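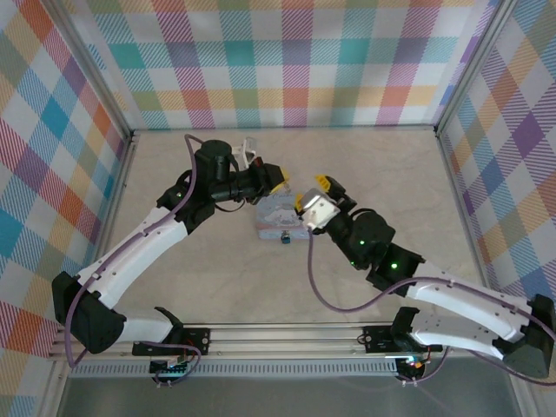 Wrapping paper and cards, then. I've got 8 birthdays before the end of July and one drawer that won't shut, so this week was the big sort out. Boxes first. I never throw a nice box away, and the pale blue one with the label on its lid is definately staying - right size for soap, or a pair of socks if you roll them tight. The rest went to the charity shop in Fulstead, apart from the big Borkard ones, which are too battered even for that.

Ribbon next. Five rolls, all tangled. Oh and tissue paper from 2015, still in its packet. Why.

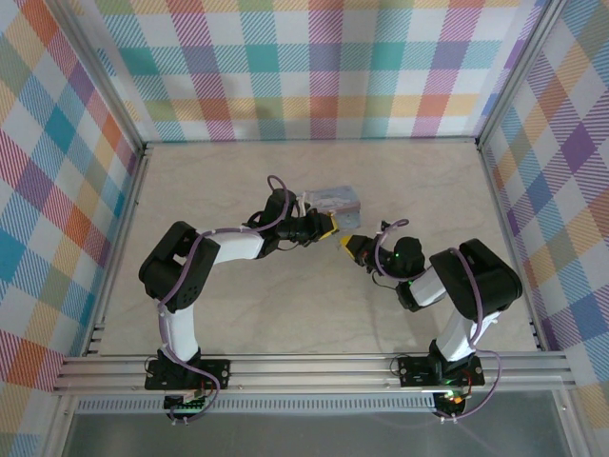

Do you need to line a gift box? Only if the thing inside rattles, and then one sheet of tissue, scrunched, does the job.

Cards are my real weakness. Bought 14 in the Esposito sale, meant to get two. Mostly children's ones, all bunnies and bows and soft colours, and I know exactly one child. She'll be getting them untill she's at college. Still, they're in a shoebox now, upright, envelopes behind.

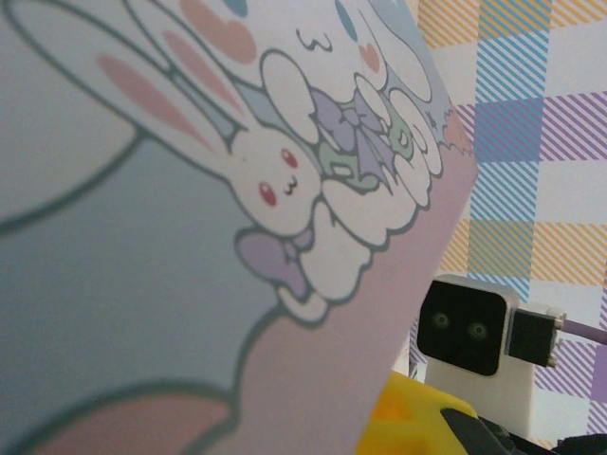
White bunny, lavender bow, little pink blush on its friend.

Labels and string tomorrow. Drawer shuts, just - if you push.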